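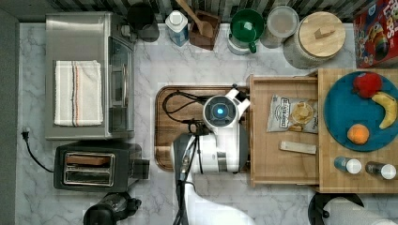 A folded tea towel on top of the toaster oven, with the two-slot toaster below it.

Feb 6, 2025

Clerkthorpe linen maker brings striped kitchen towels back to Vedside

I've been wanting to write this one for ages, so forgive me if I go on a bit. From May we'll be weaving kitchen towels in Vedside again, in our own shed, on our own looms — and you'll be able to buy them over the counter at our Clerkthorpe shop the same week they come off the roll.

If you don't know us, Chidiac is a small household linen firm. We make towels, aprons, oven cloths and the odd tablecloth when somebody asks nicely. For the past few years our cloth has been woven elsewhere and only cut and hemmed by us. It was decent cloth and I've no complaints about it, but I missed the noise, and I missed being able to walk across the yard and change my mind about a colour before lunch.

The new range is called Lundholm, after the lane the weaving shed stands on. There are 16 designs to begin with, nearly all of them stripes. I like a stripe. It looks smart on a rail, it tells you at a glance which towel is for glasses and which is for hands (in our house, anyway), and it doesn't mind being folded badly. The colours run from a very plain navy to a mustard that half the workroom loves and the other half wants banned!

All the towels are a linen and cotton mix. We tried pure linen first and it was lovely once it had been washed a dozen times, but stiff as a board until then, and most people don't want to wait until summer for a towel that dries a plate. The mix is soft after the second wash. We've put a hanging loop on the long side as well as on the corner, which our customers have been asking for since we opened the shop.

We sent trial towels out to 92 households last autumn and asked them to be rude about them. They were. The first hems puckered in a hot wash, so we've changed the thread and gone to a wider fold. The loops were too short for a normal hook, so they're longer now. A few people wanted a bigger towel, and I'm still thinking about that.

The first run will be just over 2,000 towels, sold singly or in pairs. A pair costs £26 and comes tied with a strip of selvedge from the same loom, so very little goes in the bin. Seconds will be in the basket by the shop door as usual, and I'd get there early for those.

We'll be opening the shed for visits once the looms have settled down. It's loud and there's a step up at the entrance, so please ring the shop first and we'll sort out a good time and find you some ear plugs.

Shops that would like to stock Lundholm can ask for a sample card and trade prices now. Cards go out in the post with a small square of every design, mustard included.

Notes for editors: fabric samples and loom shed visits for press can be arranged through the Chidiac shop in Clerkthorpe.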